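Home | Issues | Authors | Submit | Search

Print this page | E-mail this article

4. Tyre warm-up and the out-lap problem

I should say at the start of this section that I came to tyres by accident. Rostislav Vlček and I were meant to be looking at fuel loads in the Unden touring car series, and we kept finding that the lap times made no sense until the second or third lap of a run. The fuel model said the car should be slowest at the start and get quicker as the tank emptied, and it did, more or less, but there was a great lump of lost time at the front that fuel couldn't explain. So we gave up on fuel for a while and went after the lump.

The data are 2,626 timed laps from 30 drivers over 6 race weekends, all on the same Lundex slick tyre. We threw away anything behind a safety car, anything with a yellow flag in any sector, and the whole of the wet race at Baláž (a shame, as it was a cracking race). In-laps went too. Out-laps we kept, naturally, as they're the whole point of the section.

4.1 What counts as warm

This took us far longer than it should have. The teams all have a favourite number for tyre temperature and they don't agree with each other, and one engineer gave us two different answers on the same morning. In the end we settled on 86 degrees at the middle of the tread, which is where the grip curve goes flat in the rig tests. You could argue for a degree or two either way and I wouldn't fight you very hard. We re-ran everything with the threshold moved in both directions and the order of the cars stayed put.

What did change was the gap between front and rear. On the front-wheel-drive cars the fronts get there well before the rears, as any driver who has lost the back end on a cold out-lap will tell you at length. The drivers know this and they nurse the car through the first few corners -- which then keeps the rears cold for even longer. It's a bit of a trap, and the quick ones seem to get out of it by leaning on the brakes early with the bias wound back. Dalibor Holub spotted that in the brake pressure traces, and I'd been staring at the same traces for a fortnight without seeing it.

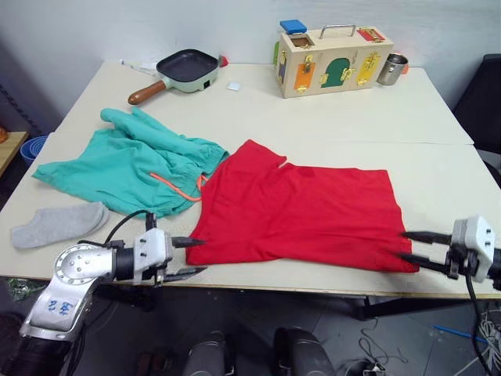
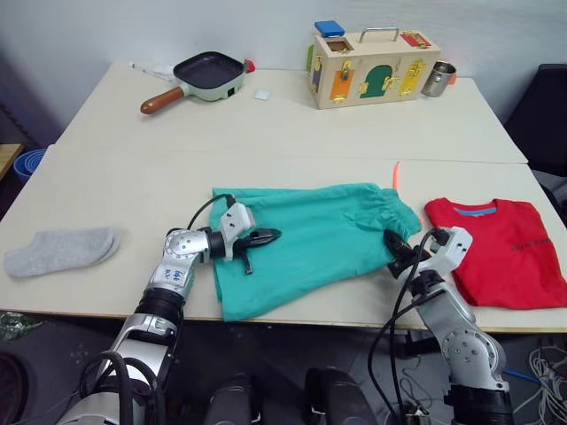
Figure 3. Tabletop with a red garment, in both views; a teal-green pair of shorts lies beside it in the second.

4.2 Traffic on the out-lap

Next comes the awkward bit. A car leaving the pits into clear air warms its tyres in one way, and a car leaving into a queue does it in quite another. In traffic the driver brakes more and corners more slowly, so the heat goes in through the rims and the sides of the tyre hardly work at all. We tried to handle this with a simple gap to the car in front, measured at the pit exit line, and for most tracks that does the job. At Cirnano it falls to bits completely! The pit exit there feeds straight into a long uphill stretch, so the gap at the line tells you very little about the gap at the first braking zone. For that one circuit we measured it at the end of sector one instead, and I know that's untidy.

With traffic in the model, most of the lump goes away. What's left is mostly down to the driver, and it's steady from one weekend to the next, so I'm fairly happy calling it a habit. A couple of drivers lose hardly anything on cold tyres and then go no quicker later on. I'd love to know what they're doing with their steering, but only half the field carried a steering sensor, and some of those were drifting badly by Sunday afternoon.

4.3 Things we left out

Track temperature is in the model only as one reading per session. We had hoped for better, but the trackside loggers weren't fitted until January and by then the season was over. Tyre age in storage isn't in there either, nor is kerb use. Rostislav thinks kerbs matter a good deal at the tighter circuits. I'm less sure, and we've agreed to come back to it in the discussion.

Contact the editors | Copyright the authors, 16 December 2021 | Back to top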